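Thread on plate storage in a small commercial kitchen. Mostly spacing, some rack hardware, a bit on plates. Started as notes to myself on 10/29/20, cleaned up a little for posting.

1/ Background. I handle stores and dish flow for a canteen in Unbridge. Until this fall all crockery lived on solid shelves in stacks. Stacks are dense and cheap. They also mean the bottom plate never moves and the top plate gets washed to death.

2/ We did a full inventory before changing anything. Total came to 1,219 pieces across plates, bowls, side plates and a category the sheet calls "other". "Other" is where the ramekins go. It is also where the gravy boats went, and I have now split those out.

3/ The plates in question are the large round ones, pale mint. Not my choice of color, but it has one practical advantage: gray metal marks from cutlery show up early, so they get pulled for cleaning before they build up. On the old dark stoneware we only found them by feel.

4/ Diameter is 27 cm. That number drives everything else. A 27 cm plate on a shelf 30 cm deep leaves 3 cm total, and you want most of that at the front so a rim doesn't overhang where a cart can catch it.

5/ Stack height. Our limit is 20 for the large plates. Higher stacks were fine on a static shelf and bad on anything that gets rolled. If your cart has hard casters, go lower.

6/ Glaze wear: check the foot ring of each plate. If it's unglazed and rough it will scratch the face of the plate under it. Run a fingertip around it. Rough ones go to a 400 grit sanding block, wet, a few passes, then back through the washer. Boring job, do it in batches.

7/ Faint concentric ridges on the face are a different thing. Those come from forming and sit under the glaze. You can feel them if you drag a nail from the center outward. They don't affect cleaning as far as I can tell, and I've stopped logging them as defects.

8/ Dark specks: two kinds. Iron specks are in the body or the glaze and won't move. Residue comes off with a nylon scraper. Check with the scraper before writing up a plate. Last month's reject pile was mostly residue. My own sheet, so that one's on me.

9/ On to the rack. Stainless framing, bright blue plastic bins. Sofia Correia did the layout and drew it to scale, with clearances, before any of it was ordered. I had wanted wire baskets. She argued for bins with solid floors and she was right about drips.

10/ Bin color is a zoning thing here. Blue is clean and dry. Returns go in gray. We tried labels on the bins for a while and the adhesive failed in the wash, so color is the system now.

11/ Bins with a thick raised lip are easier to pull one-handed and they keep their shape when loaded. Thin-lip bins from the previous supplier bowed in the middle. The ribbed side walls help too, although ribs collect grime on the outside. Soft brush, not a cloth.

12/ Rails. Check that they're level front to back AND side to side. Ours were out by 3 mm across the width, which was enough for a bin to creep. Shimmed at the foot, not at the bracket.

13/ Brackets: ours fix to the post with small fasteners. Recheck them a week after the first full load. Several of mine had loosened. No thread locker so far – I want to be able to move them until the layout has settled.

14/ Rollers. If your rack has small metal ones, spin each by hand when you clean. A stuck roller wears a flat and then it drags every bin that passes over it. A drop of food-grade oil on the axle, wipe off the excess.

15/ Large plate next to the bins:

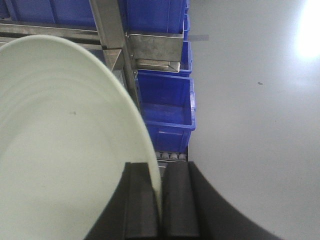 *Mint plate, blue bins on the stainless rack, row of small rollers low down.*

16/ Large plates do not go flat in the small bins. They go on edge or they go somewhere else. On edge needs dividers, and the dividers need to be softer than the glaze. Silicone strip over the slot edges works. Bare metal leaves gray lines on a pale plate within days.

17/ Grip, for people racking by hand: take the plate at the rim, thumb on the inner side, fingers on the outer. Fingers under the foot ring get pinched when the plate lands. New staff all do it once.

18/ Supplier questions, since I got several. Plates came through Manríquez, the framing through Clirkton. Lead time on the framing was longer than quoted. No complaint about either beyond that.

19/ Breakage so far: too early to say. The old log mixed chips and full breaks in one column, so there's no clean baseline. New log has separate columns and a space for where it happened (washer, cart, rack, floor). I'll post numbers at the end of December.

20/ Dromcombe site gets the same rack next, with deeper bins on the lower level. Their door is narrower so the frame has to go in as parts. If anyone has assembled one of these in a corridor, let me know what you used to keep the posts square.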